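April, evening

I could not sleep after lunch as I planned, so I did the small pieces. They had waited in the paper bag since we came back from Kárason, and every time I opened the cupboard I felt a little guilty. They are flat and oval, brownish-gold, and when you pour them out they go everywhere. I found 2 under the radiator in the evening.

My mother did this kind of work with the side of her hand, very fast, and she never lost one. I do not have her hand. I tried first with a postcard, and the postcard bent. Then with a spoon, but a spoon takes three and pushes away five. The blue scoop is the best. It is flat, so it goes under the pieces if you hold it low and do not hurry. I pushed them to the left and they became a pile, and then always a few stayed alone on the wood and I had to go back for them.

I worked on the wooden board, on top of the clear rack, because there my back does not hurt so much — the white table alone is too low for me.

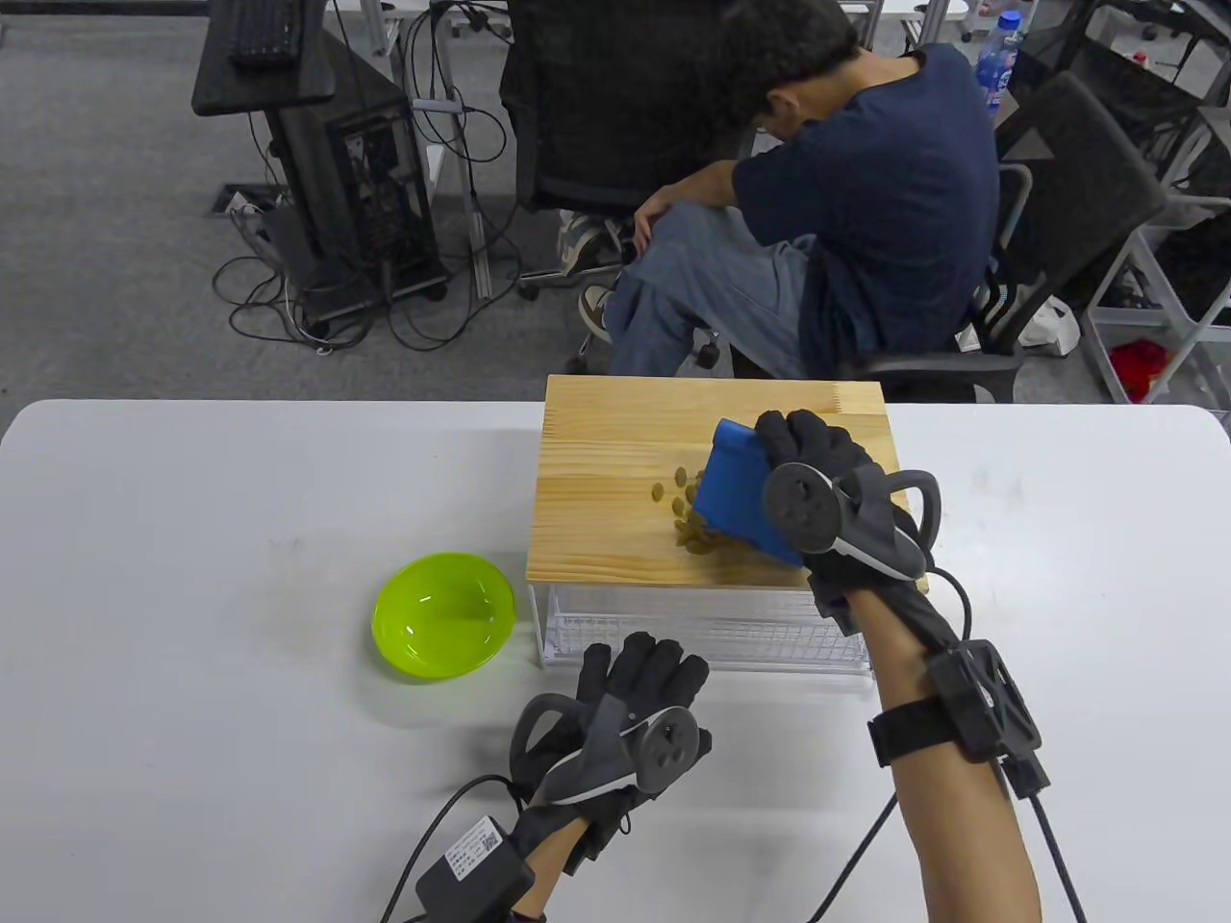 Ekrem Akyol wrote back before dinner that I should put a cloth under them, then lift the four corners and finish in one minute. Maybe he is right. But I like the little sound they make on the wood.

Tomorrow I must buy a jar with a good lid. Also onions, and stamps for the letter to Okitz.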